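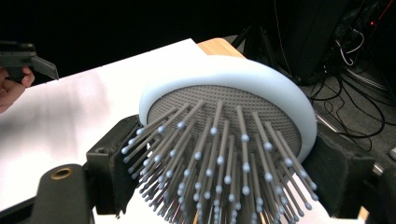 气垫梳梳头：浅蓝白色软圈、灰色带孔垫面与灰色圆头梳针

赫达里（Hedari）圆形气垫梳

产品编号：1146
所属系列：Hedari 日常梳理系列
经销单位：Pearce 个人护理用品部
适用对象：家庭、寄宿机构、护理机构及美发培训单位

产品概述

Hedari 圆形气垫梳供日常梳理使用，适合中等长度及以上的头发。梳头为圆形，外缘包有一圈厚实柔软的浅色软圈，轮廓圆润；中部为灰色垫面，表面布有排列规则的细小方孔；梳针由垫面伸出，呈扇形向外展开，每支针端均带有浅色小圆珠。

本产品由 Pearce 个人护理用品部列入常备目录，供应 Dremimside 总店及 Flendedby 分店。机构客户可按箱订购，个人顾客可在两处门店零购。

结构说明

软圈：环绕垫面一周，触感柔软。梳头平放于台面或与其他用具同置一盒时，软圈可减少硬物之间的磕碰。清洗后软圈内部容易存水，晾干时间应较垫面为长。

垫面：灰色，带孔。受压时略向内陷，松开后回复原位。垫面与软圈的接缝处易积存落发和细尘，清理时应予留意。

梳针：灰色，细长，排列密集。针端圆珠用于缓和针尖与头皮的接触。如发现圆珠脱落，应停止使用该梳，不得自行修剪或粘补针体。

规格与包装

颜色：浅蓝白／灰
形状：圆形
包装：每盒2把，每箱144把
机构订购起订量：1箱
单次订购上限：最多2箱，超出部分须另行申请
保管环境：阴凉、通风、干燥处

使用方法

一、使用前检查梳针有无弯折，圆珠是否完整，垫面是否平整。
二、先以手指将打结处大致分开，自发尾开始，分段向上梳理。
三、梳至发根时力度宜轻，令圆珠轻触头皮即可，不宜反复用力按压。
四、湿发较易拉断，应先用毛巾吸去水分，待头发半干后再行梳理。
五、本产品不适用于高温吹风造型。吹风机出风口不得长时间正对梳头。

头皮有伤口、炎症或近期接受过治疗者，使用前应咨询医护人员。幼儿使用时须有成人在旁。

清洁与保养

每次使用后，应将缠绕于梳针之间的落发取出。可用尖尾梳的尾端从针丛底部横向挑起，再整团取下。不得以刀片或剪刀伸入针丛内切割，以免损伤垫面。

个人使用者建议每周清洗一次。机构内应一人一梳，并在包装盒上注明使用人编号；梳子转交他人使用前须彻底清洗、消毒，无法确认清洁状况的应作报废处理。

清洗步骤如下：

1. 在浅盆中注入少量温水，加入中性洗发液。
2. 梳针朝下，将针端浸入水中轻轻摆动，水面不宜没过垫面。
3. 用软毛小刷沿梳针方向刷洗，再清理软圈与垫面相接处。
4. 以清水冲净，轻轻甩去余水。
5. 梳针朝下置于干毛巾上，自然晾干。不得放入烘干机，不得置于暖气片上。

垫面带孔，浸泡过久水分会渗入内侧，不易排出。若清洗后按压垫面仍有水渗出，应延长晾置时间，未干透前不得装盒。

请勿使用酒精、丙酮、漂白剂或含研磨颗粒的清洁剂。上述物质可能使软圈变色、变硬。

存放

存放时应避免重物压在梳针上。长期受压的梳针会向一侧倒伏，影响梳理效果。仓库码放应保持箱体直立，并按入库先后出库。已开封的包装盒不宜与洗涤剂、染发用品同柜存放。

更换参考

出现下列情形之一者，建议更换：
垫面塌陷，松手后不能回复；
多支梳针松动、弯折或圆珠脱落；
软圈开裂、发黏或与垫面分离；
清洗后仍有异味。

订购与退换

机构客户请填写《护理用品申领单》，注明产品编号、箱数、收货部门及联系电话，交 Dremimside 总店批发柜台。每周五中午前收到的申领单列入下一周配送，逾时者顺延一周。Flendedby 分店仅办理零售及自提，不受理整箱订单。

未拆封产品可凭收据退换。已拆封的产品基于卫生原因不予退货，但存在下列制造瑕疵的除外：软圈脱胶，垫面破损，梳针缺失。申请退换时请保留原包装盒，并向柜台出示瑕疵部位。

相关产品

Hedari 尖尾梳
Hedari 宽齿梳
Hedari 梳具清洁小刷
梳具收纳盒（可容纳气垫梳与尖尾梳）

相关产品的库存情况请向各门店柜台查询。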